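Hostell Garment Care and Room Services
Progress report to the Sidberg Fund, second period
Prepared by Jamila Wickramasinghe, project lead
June 2021

Where we are

The grant pays for two pieces of work: bringing the folding and sorting line at the Onishi Street laundry into daily use, and preparing the room staff for the handling robots that are due to follow. The first is nearly finished. The second started this period and is behind where we said it would be, for reasons given below.

The laundry serves the residence blocks and two outside customers. Before the line came in, all sorting and folding was done by hand at long tables. The line now takes flat items, mostly sheets and towels. Clothing is still folded by hand and will be for the rest of the grant.

Folding line

The Grasov folder has run on every working shift since the end of the trial period. It handled 963 loads in the period. Stops are mostly caused by fitted sheets, which the feeder pulls in at an angle, and by items with ties. Behrouz Heydari, who runs the floor, moved the fitted sheets back to the hand tables in the third week and stops fell sharply after that. We had told you fitted sheets would be included. We no longer think they should be, and the revised plan leaves them out.

The noise level near the feeder was higher than the supplier had led us to expect. A panel has been fitted on the side facing the tables. Staff say it helps, though two people still prefer to wear ear protection and we have supplied it.

Changes to jobs

No posts have been cut, as agreed in the grant terms. The work itself has changed more than we expected. Four people who used to fold full time now split the day between the line and the clothing tables. They feed, clear jams and check stacks. The lifting is less. The walking is more, and the pace is set by the machine, which several of them dislike.

Lutfa Herath collected comments from the shift. The most frequent complaint was that breaks had become harder to take, as stopping the line for a few minutes meant restarting the whole batch. We now stagger breaks so that one trained person is always at the feeder. This needed a fifth person trained, and Pranab Weerasinghe completed that training this period.

The second complaint was about pay grade. Clearing a jam and resetting the feeder is skilled work and was not in anyone's job description. The new description has been written and agreed with the staff side. The grade change takes effect in July and is paid from our own budget.

Room handling work

The longer aim is a machine that can pick up and move clothing and small soft items in a resident's room. The data for this comes from our own staff, who carry out ordinary handling jobs with hand-held grippers in place of their fingers. The grippers carry sensors and each session is recorded for training.

We planned 100 sessions for the period and completed 50. The grippers arrived late, and the first pair had to go back with a loose finger mount. Time was also lost agreeing how sessions are counted as working time. Staff were at first asked to fit them in between other duties, which was a mistake on our part. Sessions are now on the rota and last no longer than 10 minutes at a stretch, with a rest after each.

Vega Figueroa runs the sessions and has written a short guide for new people. Her main finding so far is that experienced staff are slower with the grippers than newcomers for the first few days. They fold by feel and the tool takes that away. Most catch up within a week or so. Wrist strain has been reported by two people, both of whom had been working with the arm raised. We have asked for a lighter handle.

Rooms are used as they are, with ordinary bedding and clothes and whatever is hanging on the hooks. Trousers have been the hardest item up to now. The legs slide apart when lifted from the waist, and dark cloth on a patterned bed cover gives the people labeling the recordings a good deal of trouble at the edges.
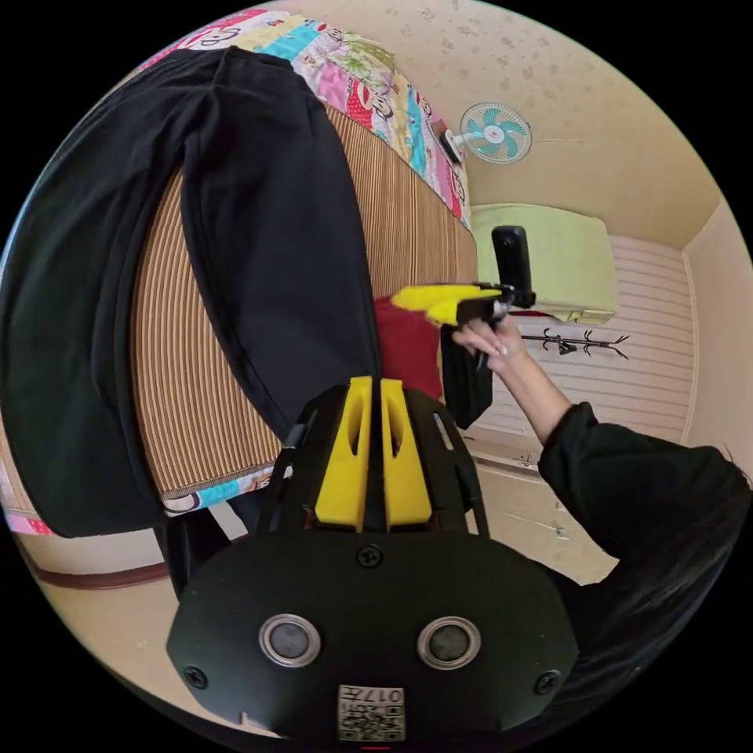 Consent and privacy

Recordings are made only in rooms where the resident has signed the consent form, and only by staff who have agreed to take part. Three staff members declined and have kept their usual duties. One resident withdrew after signing and the recordings from that room were deleted the same day.

Staff asked whether the recordings could be used to check how fast they work. They cannot. This is now written into the staff agreement – at the request of the staff side, and we should have put it there at the start.

Spending

Equipment spending is under budget because the second set of grippers has not been invoiced. Staff time is over, mainly from the extra training on the line. We ask your approval to move the unspent freight allowance into staff time. The total grant is unchanged.

Next period

– Finish the remaining sessions from this period before starting new ones.
– Bring the evening shift onto the folding line, with Behrouz Heydari present for the first two weeks.
– Receive and test the lighter handle.
– Repeat the staff survey with the same questions, so the answers can be compared.
– Send you the revised plan without fitted sheets.

The signed staff agreement and the new job description are attached. The spending table follows separately from our accounts office.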